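Dedallow is a desktop scheduling and billing package for small clinics. I installed version 2 on one workstation at a physical therapy office and ran it for 60 days, with claims submitted through the built-in clearinghouse link.

Setup was slow. The import tool read 2,636 patient records from our Povach export, but it put secondary insurance in the notes field, and Ita Gilmartin at our front desk re-keyed those by hand. The manual does not mention this.

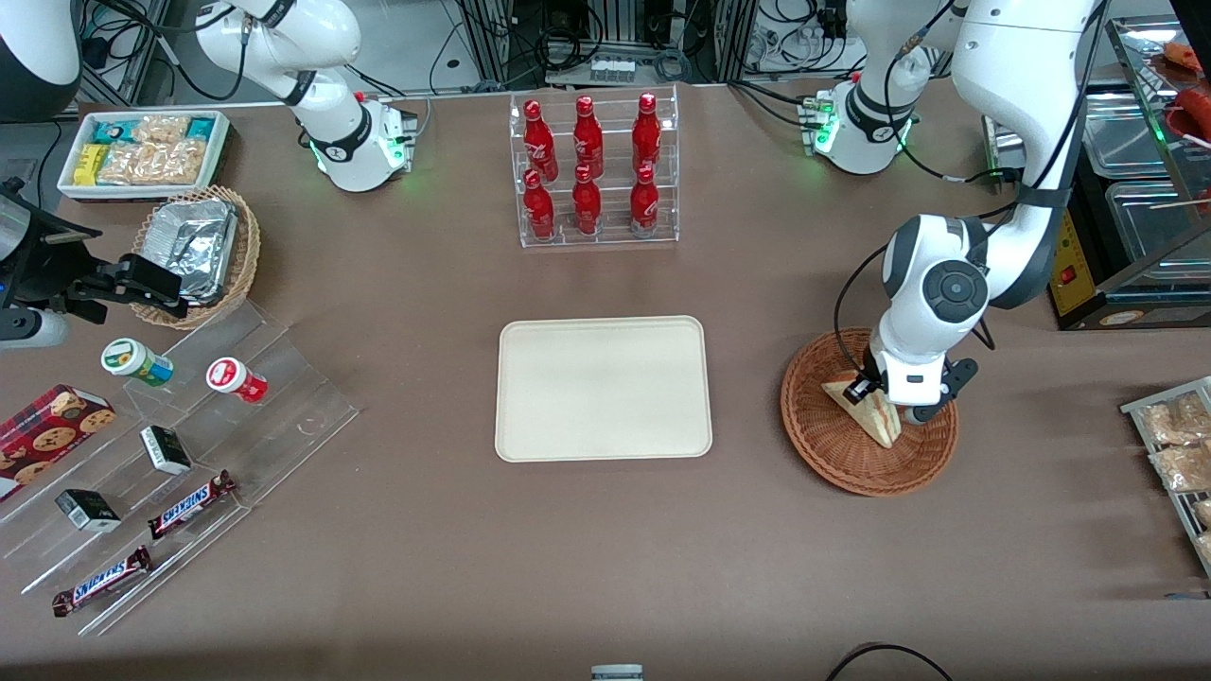

*Snack and drink table: tray, bottle rack, wicker basket.*

Claim scrubbing is the strongest part. Missing modifiers are flagged before the batch goes out, and the error text names the field. Payment posting accepts electronic remittance files without trouble. Partial denials still have to be split on a separate screen, four clicks per line.

The calendar redraws slowly once a view holds more than 600 appointments. Turning off color coding by provider helps a little. Recall lists export to CSV only.

Reports are adequate. The aging report cannot be grouped by payer and provider at the same time. Support answered two of my three tickets the same day; the third, on statement templates, is still open.

Suitable for offices with one or two providers. Larger groups should wait for the server edition, which is listed for July.

Reviewed by Aurelio Barrera, Jan 22, 2023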